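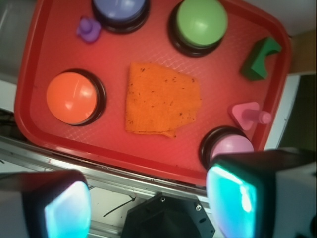 The red tray, with the buttons, the orange cloth and a few of the toy bits.

Jun 6, 2022

I have been meaning to sort out the toy cupboard since the spring, and in May I finally started. It took 2 evenings. Most of what came out went to the charity shop in Tiltcombe, and the rest had to go somewhere that wasn't the living room floor.

The big push buttons were the first thing I decided to keep. They came in a set from Clillex and they still get used nearly every day, mostly for shouting-out games where you pick a colour and somebody has to hit it. The domed tops wipe clean easily. The black bases are worse, as crumbs get down the join, and I go round them with an old toothbrush.

They used to live in a shoebox. The lid split and after that they were all over the house, so now they go on the red tray. It is only plastic, but the raised edge stops things rolling off when you carry it from one room to another. I bought 2 of them and the other is under the plant pots in the porch.

The cloth is an ordinary one from a pack, the towelling sort. I fold it into a square and leave it on the tray with everything else. It picks up specks of all sorts and needs a shake out of the back door more often than it gets one. I have stopped putting it in with the whites after what happened to a pillowcase.

Then there are the odd pieces. The green block with the curve cut out of it is handy as a bridge or a tunnel. The pink one with the peg is from something else and I have never worked out what it is meant to join on to. The little purple one gets called the duck in our house, although Güven Özkan, who lives next door and has opinions on most things, is sure it is a person. There were 96 pieces in the tub when we got it second hand and there are a lot fewer now. If you find one down the side of a chair, it goes on the tray until I can be bothered to take it upstairs.

I did look at proper storage. Rusance do a set of drawers on wheels that would fit in the alcove, but it was more than 11 inches too tall for the space under the shelf, and I am not moving the shelf again. The tray slides in underneath with room to spare.

Next job is the jigsaws. Several have no lids and one has a picture that doesn't match what is in the box.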